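# 双臂圆桌工位 每周点检表(附备注)

工位:Grirneck 间,2 号台
适用:左右两臂、两只夹爪、桌面与线缆
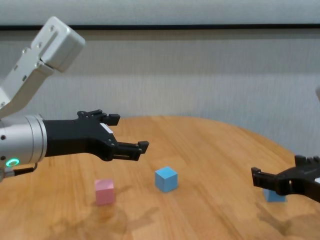

先说本周最高兴的一件事:换了新的指尖垫以后,两边夹爪的闭合终于同步了!之前右爪总慢半拍,大家调参数调了好几天,最后发现是垫片装反。这一条已经写进下面的夹爪部分,接班的同事请务必看一眼。

## 一、上电前

- [x] 急停按钮拍下、旋开各一次,手感正常
- [x] 两臂底座螺栓画线无错位
- [x] 桌面稳固,用手推桌沿不晃
- [ ] 腕部短线缆绑扎复查

> 备注:左腕那根黑色短线弯得还可以,但转到极限位时离关节壳有点近。Riis 的线夹已经申请,到货后补装,本项先留空。在装好之前,腕部旋转请按限位单走。

## 二、左臂

- [x] 腕部状态灯为绿色常亮
- [x] 关节壳无裂纹,表面擦净
- [x] 腕部小螺钉逐颗试紧,无松动
- [x] 低速走一遍示教路径,无异响

> 备注:声音非常干净,比上个月好太多了。二月那次换油脂真是值得,低速时几乎只听得见风扇。

## 三、右臂

- [x] 低速走示教路径,无异响
- [x] 回零位置与桌面标定点重合
- [x] 两臂同时运动时保持安全间隔
- [ ] 末端外壳卡扣

> 备注:卡扣能扣上,力道偏松,下周再看。两臂交错的那段路径我特意跑了 3 遍,间隔都够,看它们一左一右让开对方,真的很过瘾。

## 四、夹爪(两只都要做)

- [x] 全开、全闭各 10 次,无卡滞
- [x] 连杆销轴处无粉屑
- [x] 指尖垫方向正确,缺口朝外
- [x] 外露内六角螺钉无滑牙
- [x] 本体标签完好,没有翘边

> 备注:新指尖垫是 Skekport 送来的那一批,批号 817。装的时候先看缺口再上螺钉,装反了也能拧紧,所以光凭手感判断不出来。夹持力目前设在额定的 80%,抓小方块完全够用,请不要再往上加。左爪连杆用干布擦过,没有上油,粉尘粘上去反而更麻烦。

## 五、桌面与试抓件

- [x] 粉色、浅蓝色方块棱角完好,无压痕
- [x] 桌面无油渍、无碎屑
- [x] 夹爪下探最低点距桌面留有余量
- [ ] 桌面深色印迹处理

> 备注:木纹桌面上靠近粉色方块常放位置的地方,有一块淡淡的深色圆斑,也可能只是反光,换个角度再确认。先别用酒精,拿微湿的布试一下就行。方块斜着放也能抓稳,建议试抓时故意转个角度,比摆得整整齐齐更能看出问题。

## 六、软件与记录

- [x] Rastska 控制程序日志无报错
- [x] 当前参数已导出备份
- [x] 旧参数移入归档目录,没有删除

> 备注:备份大约要两分钟,中途别拔网线。

## 遗留事项

1. 左腕线夹补装,装好后重跑极限位。
2. 右臂末端外壳卡扣复查,松了就换。
3. 桌面圆斑确认后在本表上注明结果。

**结论:可以继续使用,腕部旋转限位维持现状。** 下次点检请从左腕线缆开始,线夹要是到了就顺手装上,扎带在工具柜第二层。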